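## 4. Planning the Purchase: Produce Handling Cell

Complete this section before sending an order to Clarnel.

1. Measure the shelving. Record the depth of each level and the width of each compartment.
2. List the items to be handled. Enter long items (napa cabbage) and small items (radishes, chili peppers) on separate lines.
3. Select the hands. Left and right are quoted separately.
4. Enter 2 baskets per robot. Open-sided plastic is accepted.
5. Budget 40 hours for set-up and 4 hours for operator training.

**Note:** Spare fingertips are not part of the base quote. Enter them under Consumables.

**Caution:** Plan cable routes before fixing the shelf position. Allow slack for the full reach of both arms.

6. Send the completed sheet to Bethel Seyoum at the Daltstead office. Quotes requested after September move to the next budget year.

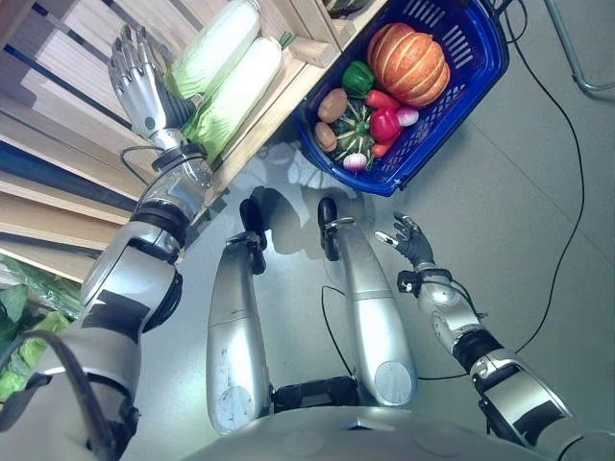
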